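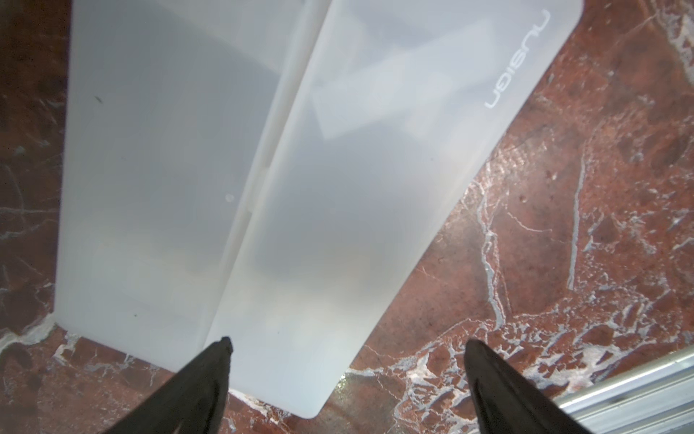

데리코(Derico) 1인 사업자용 브랜드·웹사이트 키트

제품 > 웹사이트 키트 > 소규모 사업자 > 데리코

인쇄하기 | 이메일로 보내기

데리코는 혼자 일하는 분들을 위한 로고와 웹사이트 묶음입니다. 세무사, 피아노 교습소, 조경 설계, 번역, 가구 수리처럼 홈페이지가 있긴 있어야 하는데 만들 시간은 없고, 만들 시간이 생기면 그 시간에 잠을 자고 싶은 업종을 생각하며 구성했습니다. 설치하면 바로 쓸 수 있는 페이지가 들어 있고, 문구를 바꾸고 사진을 넣으면 됩니다. 문구를 바꾸는 데 보통 제일 오래 걸립니다. 저희도 저희 회사 소개를 아직 다 못 썼습니다.

제작은 돌레잘(Doležal) 스튜디오가 합니다. 발음은 손님마다 다르게 하시는데 전화는 다 받습니다.

구성품

페이지 서식은 8종입니다. 첫 화면, 소개, 서비스 안내, 요금표, 작업 사례, 글 목록, 글 본문, 문의. '자주 묻는 질문' 페이지는 넣지 않았습니다. 지금까지 본 바로는 자주 묻는 질문이라기보다 사장님이 자주 받고 싶은 질문이 올라가는 경우가 많았고, 정말로 자주 들어오는 질문은 주차가 되느냐는 것이었습니다. 그래서 주차 안내 칸을 문의 페이지 맨 위에 두었습니다. 주차가 안 되면 안 된다고 쓰시면 됩니다.

로고는 가로형과 세로형으로 드립니다. 상호를 입력하면 글자 로고가 자동으로 조판되고, 자간은 저희가 받아서 한 번 더 손봅니다. 벡터 파일과 투명 배경 파일이 모두 포함됩니다. 간판 업체에서 "로고 원본 있으세요?"라고 물을 때 명함을 찍은 사진을 보내는 일은 이제 그만하셔도 됩니다.

서체는 레토닌(Retonine)을 기본으로 씁니다. 저희가 직접 그린 제목용 서체이고, 라틴 문자와 숫자, 문장부호, 자주 쓰는 기호를 합쳐 글리프가 1,443개입니다. 그중에 한글은 없습니다. 한글 제목에는 획 굵기가 비슷한 공개 서체를 짝지어 두었고, 두 서체가 나란히 설 때 기준선이 어긋나지 않도록 보정값도 넣었습니다. 레토닌 한글은 그리고 있습니다. 언제 끝나느냐고 물으시면 저희 쪽에서 먼저 화제를 바꿉니다.

색상

색상표는 여섯 벌입니다. 이름은 '찻집', '서류함', '늦은 오후', '병원 아님', '남색', '다른 남색'입니다. 가장 많이 나가는 것은 '남색'이고, 두 번째는 '다른 남색'입니다. '늦은 오후'는 저희가 제일 공들인 색상표인데 상담 때마다 다들 예쁘다고 하시고는 남색을 고르십니다.

각 색상표에는 본문 글자색과 배경색의 명암 대비가 미리 맞춰져 있습니다. 연회색 바탕에 더 연한 회색 글자를 얹고 싶으시면 설정에서 직접 바꾸셔야 하고, 바꿀 때 확인 창이 2번 뜹니다. 한 번은 시스템이 묻는 것이고 또 한 번은 저희가 묻는 것입니다.

편집기

편집은 존다수라(Zondasura) 편집기로 합니다. 브라우저에서 열리며 따로 설치할 프로그램은 없습니다. 글상자를 누르고 고친 다음 저장을 누르면 됩니다. 요소를 아무 데나 끌어다 놓는 기능은 일부러 뺐습니다. 예전 판에는 있었는데, 전화번호가 사진 뒤로 들어가서 문의가 끊겼다는 연락을 꽤 받았습니다. 지금은 정해진 칸 안에서만 순서를 바꿀 수 있습니다. 답답하다는 의견도 있고, 저희도 압니다.

글꼴 크기는 세 단계입니다. '더 크게'는 없습니다. 로고 크기는 조절할 수 있지만 '로고를 조금만 더 키워 주세요'라는 요청이 오래전부터 업계의 공용어라서, 상한을 넉넉히 잡아 두었습니다. 상한까지 올리면 화면에 로고만 남습니다. 원하시는 분은 그렇게 쓰셔도 됩니다.
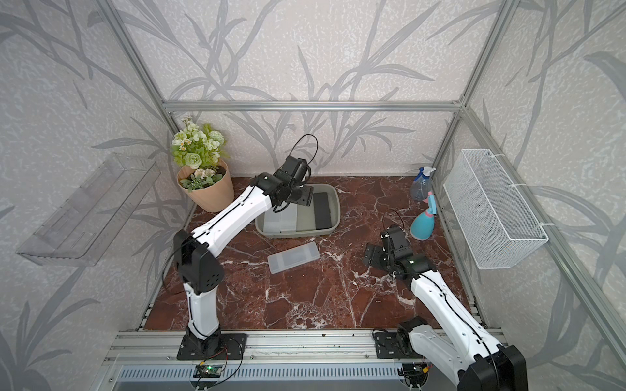 최종 수정: 2022년 10월

사진에 대하여

키트에 스톡 사진은 들어 있지 않습니다. 악수하는 손, 흰 머그잔 옆의 노트북, 헤드셋을 쓰고 웃는 사람은 이미 충분히 많은 홈페이지에서 근무 중입니다. 사진 칸은 비워서 드리고, 비어 있는 동안에는 색상표의 바탕색이 채워지기 때문에 그 상태로 공개해도 공사 중처럼 보이지는 않습니다. 몇 년째 바탕색으로 운영하시는 손님도 계시고, 이제는 그게 그 가게의 인상이 되어서 저희도 권하기를 그만두었습니다.

사진을 올리면 용량은 자동으로 줄어듭니다. 세로로 찍은 사진은 세로로 들어갑니다. 당연한 얘기 같지만 지난 판까지는 그렇지 않았습니다.

설치와 인도

주문하면 입력 양식이 이메일로 갑니다. 상호, 하는 일, 연락처, 영업시간을 적어 보내 주세요. '하는 일' 칸은 한 문장이 권장이고 최대 길이 제한이 있습니다. "고객의 가치를 함께 만들어 가는"으로 시작하면 양식이 접수되긴 하는데, 저희가 전화를 드려서 그래서 뭘 파시는지 여쭙게 됩니다.

양식이 돌아오면 로고 자간을 조정하고 사이트를 열어 드립니다. 도메인은 이미 갖고 계신 것을 연결합니다. 예전 제작자가 도메인을 본인 명의로 등록해 둔 채 연락이 끊긴 경우에는 키트와 별도로 상담해 주세요. 생각보다 흔한 일이고, 저희가 해 드릴 수 있는 것은 누구에게 어떤 서류를 보내야 하는지 알려 드리는 정도입니다.

인도일부터 60일 동안 수정 문의에 이메일로 답해 드립니다. 기간이 지나도 간단한 질문은 받습니다. '간단한 질문 하나만요'로 시작하는 긴 질문은 유료입니다.

이번 판에서 바뀐 점

문의 양식에 희망 연락 시간대 항목을 추가했습니다. 글 목록에서 제목이 길 때 날짜를 덮던 문제를 고쳤습니다. 요금표에 '문의 바람'만 적으면 표 전체가 숨겨지고 문의 단추가 대신 나옵니다. 첫 화면의 자동 넘김 배너를 없앴습니다. 배너가 그리우신 분은 3월 판을 그대로 쓰실 수 있고, 그 판에도 보안 수정은 계속 제공합니다.

사용 조건

한 건의 구매로 하나의 사업체, 하나의 도메인에 쓸 수 있습니다. 레토닌은 키트로 만든 웹사이트와 명함, 간판, 봉투, 차량 표시에 쓸 수 있습니다. 서체 파일을 사촌에게 보내는 것은 안 됩니다. 사촌이 디자이너여도 안 됩니다.

로고는 인도하는 날부터 구매하신 분의 것입니다. 저희 사이트에 작업 사례로 올려도 되는지는 양식에서 여쭙고, 답이 없으면 올리지 않습니다. 하단의 제작사 표기는 설정에서 끌 수 있습니다. 추가 요금은 없고, 조금 서운해할 뿐입니다.

맞지 않는 경우

쇼핑몰에는 맞지 않습니다. 장바구니도 결제도 재고 관리도 없습니다. 회원 가입이 필요한 곳, 지점마다 페이지를 따로 운영하는 곳도 다른 제품을 보시는 편이 낫습니다. 예약은 외부 예약 서비스 링크를 거는 방식으로만 됩니다.

결재할 분이 여러 명인 회사에도 권하지 않습니다. 데리코는 결정하는 사람이 한 명이라는 전제로 만들었습니다. 동업하시는 경우에는 색상표만이라도 미리 합의하고 주문해 주세요. 그래도 결국 남색이겠지만요.

가격은 주문 화면에 부가세를 포함해 표시되며, 세금계산서는 주문할 때 사업자등록번호를 적어 주시면 함께 발행합니다.

인쇄하기 | 이메일로 보내기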